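Kitchen cell at Riihimäki back in service after wrist cable refit
Reading time: 2 min
14 shares | 3 comments

Grutmont has returned its kitchen handling cell at Riihimäki to regular running after a stoppage for work on the wrist cabling and gripper fingers. The cell, known in-house as Brilo, was restarted on Fri 18 November.

The fault first showed as short dropouts in the gripper signal when the last joint was turned close to its limit. Laurențiu Mihăilă, who looks after the cell, traced it to a cable tie set too near the wrist, which left the lead under strain at the end of its travel. The tie has been moved up the arm and the lead given more slack – enough for a full turn of the joint without pulling on the plug.

Finger alignment was checked at the same stop. The rule is now to repeat that check every 500 grasps and to log the closing width each time.

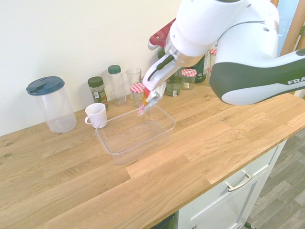 Packet held over the rear rim of the clear container. The cable runs along the outside of the gripper.

Packets and bags are used for the acceptance run as they are harder on the fingers than rigid jars. A crumpled wrapper changes shape under load, and a grip force that suits a full packet can let a light one slip. Force was set at 70 per cent of the earlier value, with closing speed left unchanged.

The restart run covered 901 grasps, bringing the total logged since January to 1,879. No signal dropouts were recorded. The approach height over the container was also raised slightly after the first batch, to keep the fingertips clear of the rim on the way in.
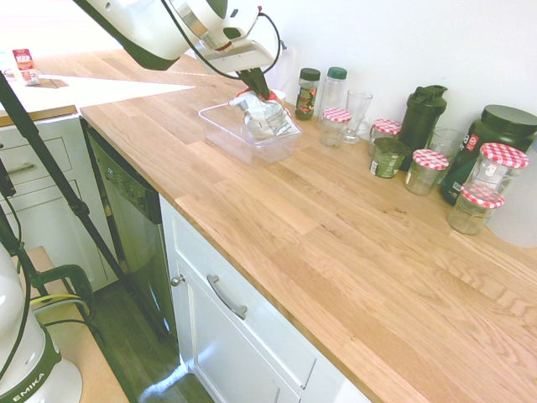

Arvo Sjöberg writes that moving the tie will only shift the wear further up the lead unless the bend radius is checked as well, and that he would swap the cable at fixed intervals whether or not it shows a fault. He also asks if the finger pads were replaced.

The pads were cleaned and refitted. A spare lead is on order from Clernia and will be kept at the cell.

© Grutmont | Contact | Back to top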